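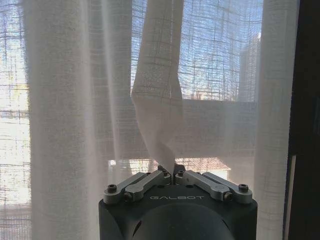 窓辺の薄手カーテン(生成り)

クリティア(Clitia)室内環境係 カーテン・窓まわり管理スタッフ募集

クリティアでは、高層階の居室における窓まわりの維持管理に従事するスタッフを、下記のとおり募集いたします。

1.募集人員
2名

2.業務内容
(1)レースカーテンの開閉、ひだの整え及び採光の調整
(2)カーテンの取外し、洗濯後の取付け及び丈の確認
(3)窓枠、窓台の清掃
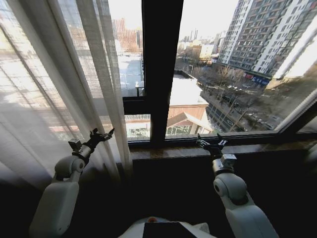

(4)作業記録票の記入及び係への提出

業務の対象は、通りに面した居室の窓とします。薄手の生地は引っ掛けによる糸引きが生じやすいため、取扱いに際しては所定の手順を遵守していただきます。手順については、着任後5日間の研修において指導いたします。

3.応募資格
布製品の取扱い又は室内清掃の実務経験を有する方。資格の有無は問いません。脚立を使用する作業に支障のない方に限ります。

4.勤務条件
勤務時間は午前9時から午後2時までとし、時給は2000円とします。交通費は規定により別途支給いたします。作業着は貸与します。
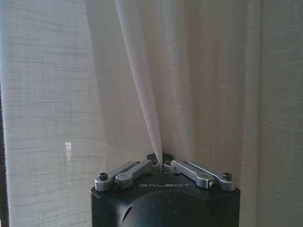 5.選考方法
書類選考の後、面接及び簡単な実技を行います。実技では、カーテンの片側を寄せ、ひだを均等に整えてタッセルで留める作業をしていただきます。所要時間の長短は評価の対象といたしません。

6.応募方法
履歴書及び職務経歴書を、クリティア室内環境係宛てに郵送してください。封筒の表に「窓まわり管理スタッフ応募」と朱書き願います。応募書類は返却いたしませんので、あらかじめご了承ください。 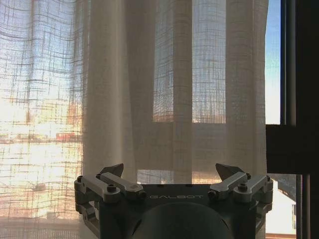
7.その他
勤務開始は2月を予定しております。装飾品及び腕時計は、生地の損傷を防ぐため、作業中は外していただきます。選考結果は、合否にかかわらず書面にて通知いたします。

シェア 9 コメント 3

コメント
・タッセルは付属のものを使うのでしょうか。実技の際に持参が必要であれば教えてください。
・係より:タッセルは会場に用意しております。ご持参いただく必要はございません。
・ホテルの客室清掃の経験でも応募できるとのことで、書類を準備しています。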